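Startseite | Unternehmen | Presse | Termine | Kontakt

Skollen veröffentlicht Prüfleitfaden für Greifroboter in Haushaltsumgebungen
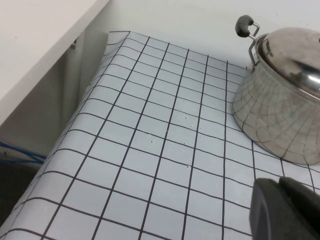
Greiferfinger und Edelstahltopf mit Deckel auf der gerasterten Tischauflage.

Grurholm, Dezember 2020 — Die Skollen GmbH hat einen Leitfaden für die Prüfung von Roboterarmen vorgelegt, die Haushaltsgegenstände handhaben. Das Dokument umfasst 90 Seiten und regelt Versuchsaufbau, Protokollierung und Abbruchkriterien. Grundlage sind 1.854 Greifversuche, die gemeinsam mit dem Integrator Santoso ausgewertet wurden.

Für spiegelnde Oberflächen gilt ein eigener Abschnitt. Je Gegenstand sind 30 Wiederholungen vorgeschrieben, die Ausgangslage ist anhand eines Rasters zu dokumentieren. Auflagen mit welligen oder hochstehenden Rändern sind im Protokoll zu vermerken.

„Ohne einheitliche Angabe der Ausgangslage lassen sich Ergebnisse zweier Prüfstellen nicht vergleichen“, erklärt Kai Stöcker, Leiter Prüftechnik. Ridwan Krishnan, bei Santoso für Arbeitssicherheit zuständig, verweist auf die Vorgaben zur Greifkraft: Grenzwerte sind vor Versuchsbeginn festzulegen — nachträgliche Änderungen machen die Messreihe ungültig.

Der Leitfaden gliedert sich in sieben Kapitel und kann bei der Pressestelle angefordert werden. Eine überarbeitete Fassung ist für Juli vorgesehen.

Geteilt: 7 | Kommentare: 0

© Skollen GmbH | Impressum | Datenschutz | Nach oben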